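Orkov five-fingered hand, reviewed by Rosalie Schwaiger

We budgeted for a plain two-finger gripper and I'm so glad we held off a quarter! The Orkov bolts onto the arm we already own, and the fingers are a joy to plan tasks around - a mouse with its cord in a tangle is exactly my kind of test.

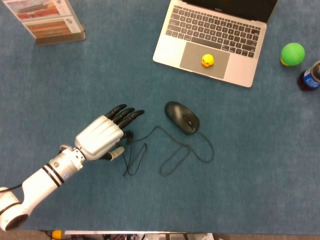
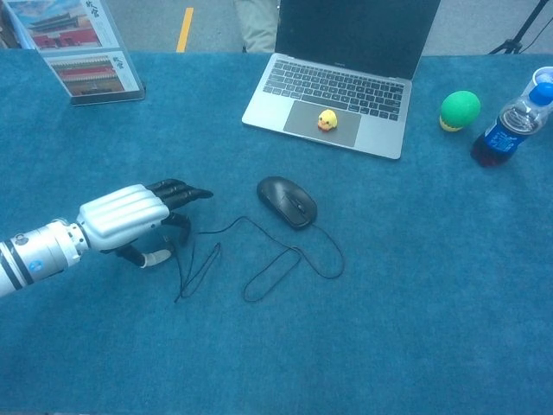

Elango Menon wrote in to ask whether the spare fingertips should go in the first order or wait. First order, Elango! Ours were $115 a set, and I'd put 20 hours of setup in the plan too.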